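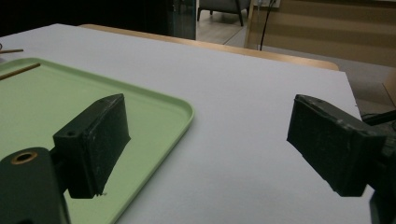 4. Teaching a table-clearing job

The Varnico can learn small tabletop jobs from demonstrations made with the hand-held gripper. It does these jobs slowly and needs watching. It can't yet clear a whole table after a meal, wipe up a spill or decide for itself what is rubbish. Section 9 lists the jobs we have tested so far.

Start with one kind of object and one place to put it, such as thin sticks going into a shallow tray.

4.1 Before you start

1. Fit both fingers and tighten the screws by hand.
2. Check that the gripper cable is pushed fully home and runs clear of your wrist.
3. Open and close the fingers 3 times. The display should read 0 when closed and 110 when fully open.

Note: Chipped finger edges are fine for cups and boxes. For anything as thin as a pencil, fit a fresh pair.

4.2 Recording

1. Press Record and wait for the tone.
2. Move in slowly, close on the object, lift it, and set it down in the tray.
3. Open the fingers fully before you move away.
4. Press Record again to stop.
5. Put the object somewhere else on the table and repeat.

Include some awkward starts – an object lying against the tray rim, or half over it. If you drop something, keep recording and pick it up again. Delete a recording only if the cable came loose or a hand blocked the view.

Most single-object jobs need 600 recordings. Two people can share the work, but both should use the same grip opening.

Caution: Do not record with knives, lit candles or full glasses. The arm will copy your path but can't judge how sharp or how full a thing is.

4.3 First run

1. Clear people and pets from the arm's reach.
2. Set the speed to Low.
3. Press Run and keep one hand near the stop button.

Expect missed grips on thin objects lying flat. The arm tries again up to 9 times, then stops and shows "Help needed". Move the object a little and press Resume – do not push the arm by hand while the light is green.

If it stops at the same spot each time, record more demonstrations there and go back to step 1 of 4.3.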